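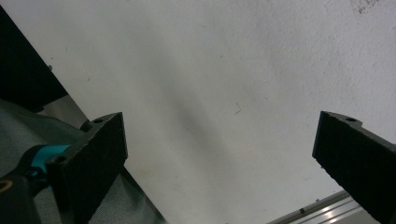

Off-white textured surface, with grey-green fabric to the lower left.

Utudov Residents' Board > Interior Finishes > Repainting of textured surfaces

Xuân Trịnh
Posted 29th June
Members are asked for their views on the repainting of fine-textured surfaces in the Randberg units. The finish has a slightly mottled grain and I would like to keep it. My proposal is one coat of sealer followed by two coats of flat white, applied by roller. Furniture and bags would be moved to the centre of the room beforehand.

plurnlow_88
I support the proposal, with one amendment. Two full coats will fill a grain that fine. A single coat over sealer was sufficient in my unit and the texture remains visible.

Betancur902
I must respectfully disagree with the previous poster. One coat of flat white over an off-white base leaves patches, particularly in side light. Colour differences of this kind are hard to correct later. Two thin coats are preferable.

plurnlow_88
The patches depend on the roller. A long nap carries too much paint and a short one misses the hollows. May I ask which was used?

Betancur902
A medium nap. The patches were present regardless.

unit500
Residents are reminded that fabric items hold dust from sanding. Please cover them or take them out of the room. The grey cloths in the store may be borrowed and should be returned folded.

Xuân Trịnh
Thank you for the responses. I will prepare a test area behind the door with one coat on the left half and two on the right. Members may inspect it before the order with Plurnlow is placed.

Betancur902
Agreed, provided it is viewed in daylight.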